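Notebook, Monday, February 12, 2024
Adhesive shelf life, Kedham two-part epoxy, continued from January
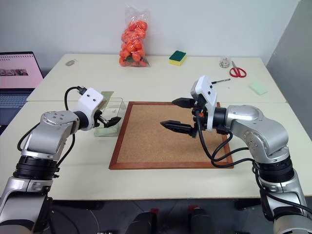
Picked up from the January pages. Question is still whether the opened cans of hardener lose strength faster than the sealed ones, or whether we have been mixing badly. Védís thinks mixing. I lean toward moisture in the hardener but have no number to back it.

Lap shear coupons, aluminum on aluminum, abraded 60 grit, acetone wipe, 29 coupons glued in total. One slipped in the clamp and was thrown out before cure. Bond line set with glass beads, same jar as last time. Cured at room temperature over the weekend, no post-cure.

Pulled the sealed-can set first. Failure cohesive across the whole overlap, adhesive left on both faces. Opened-can set was mixed: several peeled clean from one face, mostly at the end nearest the clamp. That pattern looks more like surface prep than chemistry, which helps Védís and not me.

Load cell was zeroed before each set. It drifted 2 N over the morning. Small against loads well over 1000 N, so no correction applied. Haf wants the drift logged anyway — see the sheet taped inside the back cover.

Scale check: the small balance reads low below a gram. Hardener portions were weighed on it in January, so those ratios are suspect. Used the Panix balance today for both parts.

To do:
Repeat opened-can set with fresh abrasive, one person doing all the wiping.
Ask Marcelle for the date the second can was opened. Label is smeared.
Desiccant in the hardener cabinet is pink again, replace.
Duarte needs the tensile grips back by Thursday.

Raw curves are in the shared folder under Nolach, file names by coupon number. Coupon 14 is saved twice, use the later one.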